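Two-Arm Cloth Handling: Student Project Gallery

Spring project course, Stiltberg section. Last updated in February.

The assignment was bimanual handling of soft goods: pick, spread, fold and stack household cloths with two arms sharing one work area. Teams recorded demonstrations by teleoperation, trained a policy on them, and ran it against a fixed test list. The course total stands at 1,678 recorded episodes, of which 1,316 passed review and went into training. Rejected episodes were mostly dropped grasps and late starts.

1. Heap separation

Start state for this task is a mixed heap, with one cloth lying on another. Both grippers approach the top cloth from opposite sides and lift together. Team Zascombe wrote the approach routine. 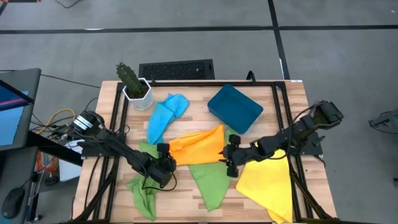 Soledad Marín commented that the opposed approach costs time on small cloths, and that her team got better numbers by pinning with one arm and pulling with the other. Her version is in the Trillex branch under "pin_pull". Both were scored on the same list of 300 trials. Pin and pull was faster on the orange cloth and no better on the towels, where the pinned layer tends to slide with the top one.

2. Low approach

Fingertip clearance is the parameter to tune here. Too high and the fingers close on air; too low and the wrist current limit trips. Teams log the commanded height at first contact and compare it with the joint reading. Thick and thin items need separate offsets, stored per item in the config file.
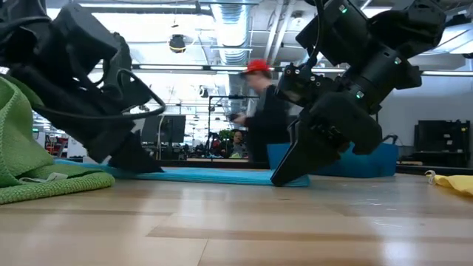

3. Scoring and logs

Each trial has a limit of 30 seconds. A trial counts as a pass if the cloth ends fully inside the target area and neither arm has faulted. Partial results are logged but carry no points. Operators reset the heap by hand between trials, following the start-state card.

Krūmiņa is the shared log viewer. Export as CSV before uploading; the direct upload drops the gripper current column. Config files go in the team folder with the run number in the file name.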